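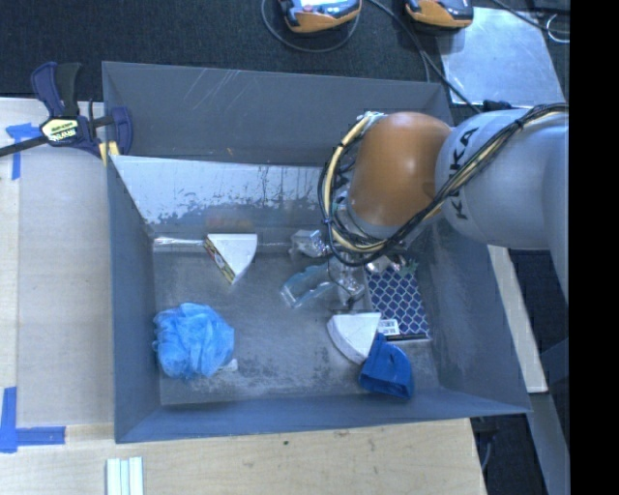
Hullel bin kit, KUKA arm over a mixed load. Bath pouf, safety glasses, clear package and more.

Hullel Bin Kit for Grasp Collection
Sold by Pelupessy
Status: in stock, next batch October

Overview

Picking bin and software for labs and small teams recording grasp attempts. You bring the arm and the gripper. We supply the bin, the item set, the logger and the labeling tool. Each attempt gets saved as one record: view before, pick pose, gripper width, view after, pass or fail. Feed it to whatever you train on.

Metal bin, walls slope inward so items slide back to the floor and don't park in a corner. Gray on purpose. Yes it scuffs. Scuffs are fine, models trained only on spotless bins tend to do badly once the bin gets old, so please dont repaint it.

What's in the box

Picking bin, open top, gray metal
Item set, 45 pieces (list below)
Calibration board
Overhead camera bracket, camera not included
Logger license, one arm, one seat
Printed quick start, 8 pages

Clamps not included. Any decent bar clamp will do. Clamp it before you calibrate, not after!

Item set

Picked to be annoying. Soft stuff, clear stuff, thin flat stuff, things with holes in them. Mesh bath poufs, clear safety glasses, crinkly plastic packaging, folded fabric, patterned flat goods, wedge shaped boxes. Colors vary by batch. Spares sold singly through Dremetti, same part numbers.

Clear items are the hard ones. Depth cameras mostly see the floor through them, so keep the color image in every record even if you think you won't use it. Storage is cheap.

Swap your own items in any time. Scan or type a name, logger makes a new ID.

How a session runs

Load 6 to 12 items, tip them in, don't arrange. Start the logger. Arm tries a pick, lifts, checks the gripper, drops the item back in the bin. Repeat. Reshuffle prompt comes up every 200 attempts, you can change that in settings. Remote pause from the tablet or a keyboard.

Failed picks are kept. Please leave them on, there's a toggle and people switch it off and then write to us asking why their model grabs at nothing.

Our own starter set is included with the license: 2,104 labeled attempts, same bin, same items. Enough to check your training code runs end to end, not enough for a finished picker.

Works with

KUKA arms, through our bridge script. Other makes on request, ask first. Two finger grippers work out of the box. Suction needs the add-on, see Plindasport accessories page.

Setup notes

Bin goes inside comfortable reach, all four corners. Jog to each corner by hand at low speed before running anything.
Cable bundle on the wrist: leave slack for full rotation, tie it at intervals, check that it clears the bin wall.
Tape marks on the table help if the bin gets bumped. Line it up, re-run calibration, takes a few minutes.
Don't move the light half way through a session. If you have to, start a new session file.

Safety

Not a guarded cell. Fencing, e-stop and risk assesment are on the buyer. Hands out of the bin when the arm is enabled, use the pause.

Ordering

Quote by email, tell us arm model, gripper and where it ships. Lead time two weeks if in stock. Schools get the education price, mention it up front.

Technical questions go to Wiesława Tokarz, mornings are best. Returns within 30 days, bin unmodified, item set complete. File format sheet and sample records are on the downlods tab.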